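Keep the blurry bits

Every few months somebody publishes a new recipe for cleaning up demonstration data, and every few months I read it through to see how much they threw away. The usual answer is a lot. My view is that most of us who train manipulation policies from hand-held gripper recordings are filtering too hard, and cloth is where it hurts us most.

The pictures are wrist views from cloth handling on a bed, all from the one place.
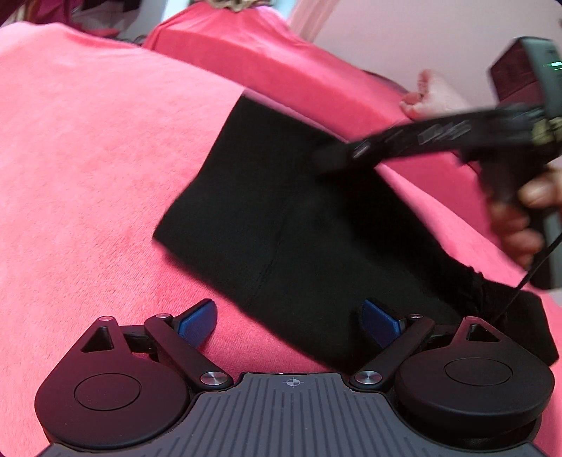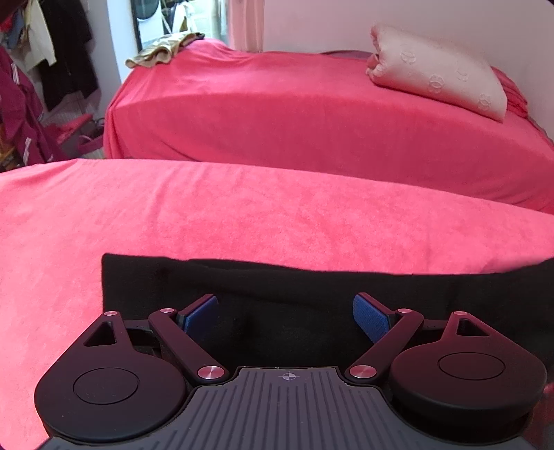
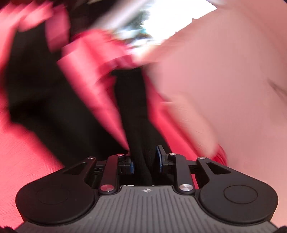
The standard filter works like this. You take each recorded episode and score every frame for sharpness. Frames under the threshold are dropped, and if too many are dropped in a row the whole episode goes. There are sensible reasons for it. Camera tracking gets shaky when the view smears, and a bad pose estimate gives you a bad action label. Training a policy on bad labels is worse than training it on fewer good ones. I don't dispute any of that.

The trouble is what blur lines up with. When a person works with a mug or a wooden block, the fast parts are mostly travel from one spot to another, and you can lose a good deal of travel without harm. Cloth is different. The flick that opens a folded sleeve is fast. So is the shake that gets a twist out of a sock. If you cut by sharpness you keep the approach and the grasp, and you cut the part where the fabric changes shape. The policy then learns to pick things up very nicely and hold them there.

We ran into this on the Flanunance project. Our set had over 3000 episodes of people handling small garments with a gripper in one or both hands. With the filter at its default, 42 per cent of the dynamic segments disappeared. I'd assumed they were the poor ones. Attila Fodor went back through a batch by hand and found that most were ordinary, competent work. The pose estimates were fine in a fair share of them too, as the inertial sensor had carried the track through the blur.

So we tried the dull thing. We stopped filtering on image sharpness and filtered on tracking confidence instead, with a lower loss weight on any frame where the two disagreed. We changed nothing else in the training. On a bench test of 90 straightening trials per policy, the old filter gave us 30 successes and the new one gave us 42. That's a modest result on one task family with one gripper design, and I wouldn't put it on a poster. It did cost us almost nothing, though, and I can't say that about most of what we tried last year.

Noémie Thibodeau, who runs the Ruromdale group and reviewed an early draft of our write-up, thinks I'm overselling it. Her objection is that the policy may be learning to move quickly without learning to look, and that a fast policy which can't see what it's doing will fail badly on fabric it hasn't met. It's a fair point. We did see a few trials where the robot flung a cloth clear off the table and then carried on as if it were still holding it. Her group prefers to ask demonstrators to slow down.

I've tried slowing people down and I don't like what comes back. Ask someone to shake out a shirt slowly and they stop shaking it. They pinch and drag and smooth, and you get a different skill, one that takes three times as long and that they'd never use at home. It's tidy data about a behaviour that hardly exists. If the aim is a robot that does household work in a realistic time, I'd sooner have the real movement with some smear in it.

There's also the matter of shutter speed, which the Roson people raise whenever this comes up. A faster shutter gives less blur, and under good lab lights they're right. Bedrooms and laundries don't have good lab lights. Open the gain to make up for it and you swap smear for noise, and then the tracker complains about that.

What I'd like to see is fairly small. Papers that use filtered demonstration data should report what was removed by phase of the task, in the way Gill did for drawer opening, as well as the total. A single percentage hides everything of interest. If a method paper says it discarded a tenth of its frames, I want to know whether that tenth was spread evenly or was every frame in which the cloth moved.

We'll release our own breakdown with the next version of the set in October, including the segments the old filter would have cut. The tracking confidence values will be in there as well, so anyone who agrees with Noémie can set the threshold wherever they please and run it again.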